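Cell 2 pre-session inspection, granule transfer task
Site: Romden
Completed by: Bláthnaid Ní Mhurchú
Day: Friday, before first recording block

Status codes: OK / OK with comment / Hold

1. Emergency stop, operator side
OK. Pressed and reset. Arm power dropped and stayed off until re-enabled at the cabinet.

2. Emergency stop, door side
OK with comment. Button works, but the label is peeling. Replacement label requested from Strickland.

3. Speed limit in demonstration mode
OK. Set to 400 mm/s at the tool. The config file still carried 600 from the box-stacking job, so it was changed and saved under a new name. Do not load the old file for this task.

4. Cable routing and strain relief
OK. One clip re-seated behind the base.

5. Fixed camera mount
OK. Bolts at torque mark. Lens wiped. Exposure locked. Auto white balance was found switched on and is now off. Any episodes from the previous block with drifting color should be tagged, not deleted.

6. Table surface
OK with comment. White top, matte, no glare at current lamp height. Stray granules must be picked up between episodes with the hand vacuum. A single dark speck on white is easy for the model to latch onto, and if the same speck sits in the same place for a whole block, it becomes a landmark. 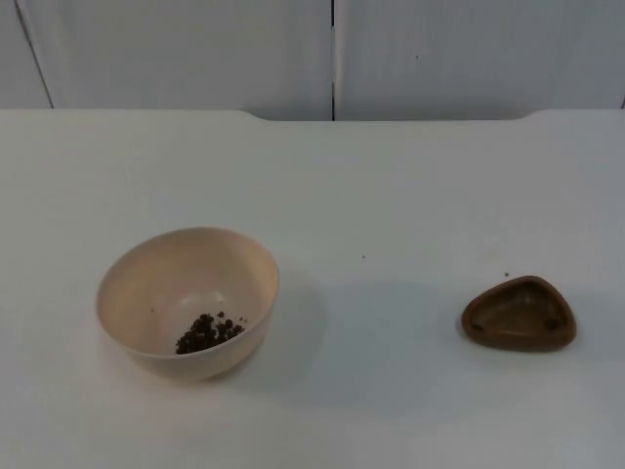

7. Start state
OK with comment. Cream bowl goes left of center, brown triangular dish to the right, with open table between them. Granules start in the bowl. Vary both positions a little from one episode to the next. Operators have been returning the dish to the same spot out of habit; the Pekberg set had the same problem and the policy trained on it missed whenever the dish moved.

8. Arm parked clear of view at episode start
OK. Park pose checked from the camera feed. The first stored image of every episode must show the table with the arm out of view.

9. Granule condition
OK. Dry, no visible dust when stirred. Change the batch if it starts to cake. Keep the container lid closed during breaks.

10. Spill limits
OK with comment. The written rule says "minor spill acceptable." Two operators read that differently last block. Until the rule is rewritten, label every episode with granules outside both vessels as "spill" and leave the success field to the reviewer.

11. Floor and walkway
OK. Granules underfoot are a slip hazard. Sweep at every operator change.

12. Gripper pads
Hold, then cleared. Left pad had a nick at the tip. Swapped for a spare and gripper zeroed again. Force reading normal after the swap.

13. Storage and logging
OK. Episode count on the Sanamine recorder stands at 1,606 and matches the index. Clock in sync with the arm controller.

14. Operator briefing
OK. Hands stay outside the marked zone while the enable light is on, including for a quick reset of the dish.

Open items
Door-side label (item 2).
Spill wording (item 10), to be settled before the April review.
Order more left pads. The spare used today was the last one in the drawer.

Cell released for recording at 9:40.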